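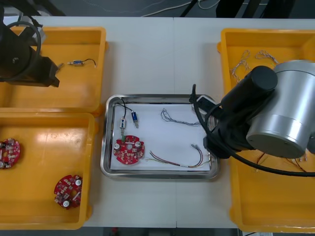
Le kit de préparation à deux bras de Kirar est arrivé à l'atelier de Lund en juillet, et je n'ai pas vu passer les semaines ! Je l'avais demandé en prêt pour une tâche que tous les petits assembleurs connaissent : garnir un plateau avec toutes les pièces d'un produit avant le montage. Chez nous, le produit est un module à carte ronde, et il faut réunir la carte rouge, un petit connecteur câblé, la pièce cylindrique bleue avec son fil noir, un toron gris et un faisceau multicolore, le tout posé sur une feuille de papier au fond d'un plateau en inox. Les bacs jaunes se placent de part et d'autre, les cartes à gauche, les fils à droite, et chaque bras travaille de son côté. Sur le papier, c'est banal. Dans la pratique, des fils souples emmêlés au fond d'un bac, c'est à peu près ce qu'on peut proposer de pire à une pince.

Je commence par ce qui m'a emballé : la mise en route. Le kit se pose devant une table ordinaire, on déclare les zones (bacs, plateau, zone interdite), puis on montre les gestes à la main, bras par bras. J'avais prévu deux jours, j'ai fait ma première séquence complète avant midi le premier matin. Le logiciel, baptisé Plillstead, garde chaque geste sous forme de petit bloc que l'on peut rejouer, ralentir ou recopier d'un bac à l'autre. Je me suis surpris à rester le soir pour peaufiner une approche de pince, ce qui ne m'était pas arrivé depuis longtemps avec un outil d'atelier.

Les cartes, ensuite. Elles sont rondes, plates, couvertes de composants fragiles, et on ne peut pas les attraper n'importe comment. Après quelques essais j'ai réglé la prise sur la tranche, avec une vitesse de fermeture très basse, et je n'y ai plus touché. Sur 1671 prises de cartes relevées dans le journal, le kit en a signalé 15 à refaire, presque toutes dans la même matinée, le jour où j'avais déplacé un bac sans le redéclarer. Ma faute, donc.

Pour les fils, le tableau est plus contrasté – et c'est la partie que j'ai trouvée la plus intéressante. Un toron gris seul dans son bac se prend très bien. Deux torons croisés, le bras soulève parfois les deux et il faut un geste de séparation, que Plillstead propose dans sa bibliothèque mais qu'il vaut mieux réapprendre soi-même.
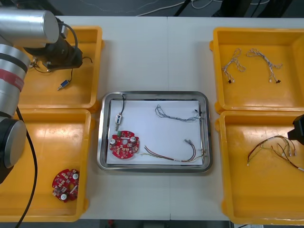 J'ai fini par répartir les fils dans des bacs distincts, un pour les torons gris, un autre pour les faisceaux de couleur, et les reprises ont nettement baissé. C'est de la place perdue sur la table, mais on y gagne en tranquillité. J'ai aussi pris l'habitude de déposer les faisceaux toujours dans le même sens, les extrémités vers la droite, pour que la personne au montage n'ait pas à les retourner.

En tout, le kit a garni plus de 520 plateaux pendant le prêt. Il reste moins rapide qu'une main exercée, et je ne crois pas que ce soit la bonne façon de le juger : il tient sa cadence pendant qu'on s'occupe du contrôle ou des expéditions, et il se reprogramme en une heure quand la nomenclature change. Nous avons ajouté une variante de faisceau en plein milieu de l'essai, sans appeler personne.

Quelques réserves quand même. Les câbles des bras demandent une vraie réflexion au moment de l'installation, le mien frottait contre un bac au début. La documentation française s'arrête au chapitre des zones, après quoi on passe à l'anglais. Et l'export du journal se fait en un seul fichier, sans filtre, avec 1016 lignes d'avertissements sans gravité dans mon cas. Kirar annonce une mise à jour sur ce point.

Le kit part maintenant à l'atelier de Dirness, où il servira sur des pièces plus lourdes, avec d'autres mors. J'irai le voir tourner là-bas et je donnerai les réglages de pince dans un prochain numéro. D'ici là, je peux envoyer mes blocs de gestes pour les cartes rondes à qui en fait la demande par retour de courriel.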